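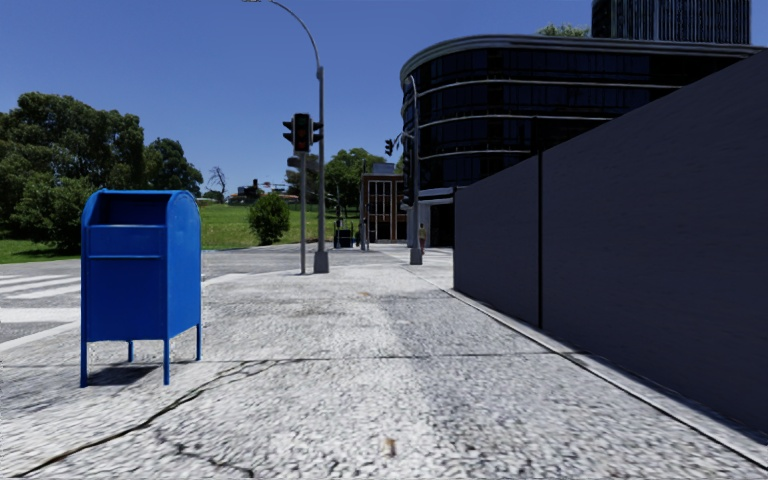 Blue mailbox on the sidewalk near the crosswalk (computer rendering).

Search products, shades, pages Go

Projects > Underura > Reports to funder

Last updated: March

Underura refillable powder compact - progress report
Prepared by Effie Matheson for the Satell small makers grant

Work this period was on the pressed powder and the refill pan. The compact itself has not changed since the last report.

Powder. We finished the shade range at 30 and have stopped adding to it. The two deepest shades were pressing too hard and left a shiny film on the puff. Vasseur, who do our pressing, lowered the pressure on those two and we changed the binder from 3 percent to 2 percent. Pickup is now even across the range. The lightest shade still looks a little pink on some skin and may be adjusted before launch.

Wear testing. 118 people completed the test. Each wore the powder for a full working day and filled in a form at noon and at 5 p.m. The most common complaint was dryness beside the nose. Very few mentioned scent. Full tables are in the attachment sent with the budget sheet.

Refill pan. The magnet held in every drop test, but some testers could not get the old pan out without a pin. Ultar has cut a thumb notch into the tray and sent new samples. We are using these from now on. The notch adds a small amount to the unit cost - see line 6 of the budget sheet.

Stock. The pilot run came to 3,161 filled pans. Pans with chipped edges were set aside and are not in that figure. The outer cartons arrived with the ingredient list in the wrong type size and are being reprinted at the printer's expense.

Spending. We are under on testing and over on packaging. I would like to move the unspent testing money to packaging and need written approval from Satell to do so.

Next period:
- stability check on the new binder
- final decision on the lightest shade
- refill mailer, paper only, no plastic window
- safety file to the assessor

The assessor's fee has gone up and I will send the new quote separately.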